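Saturday, and I finally sat down with the planner logs that Silvana Rocha has been nagging me about since September. We're calling the new grasp scorer Grutach (her pick, don't ask me!) and it now ranks 30 candidate poses instead of 7, so there's a lot more to read through, and a lot more coffee involved.

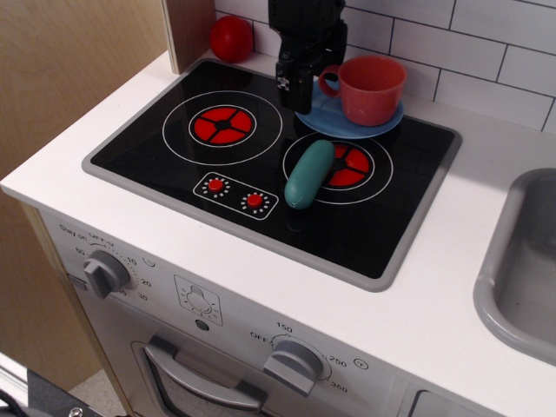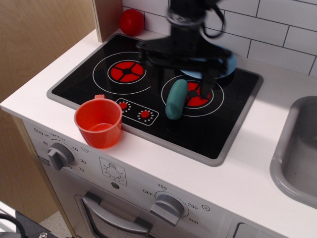 *The toy kitchen, with the gripper over the back of the stove both times.*

What I'm chasing is the red cup - the pose estimator is happy with the round things, but a handle gives it two or three answers it likes equally well, and the planner dithers between them. I've added a small penalty for switching targets mid-plan, and I'll rerun the whole batch on Monday.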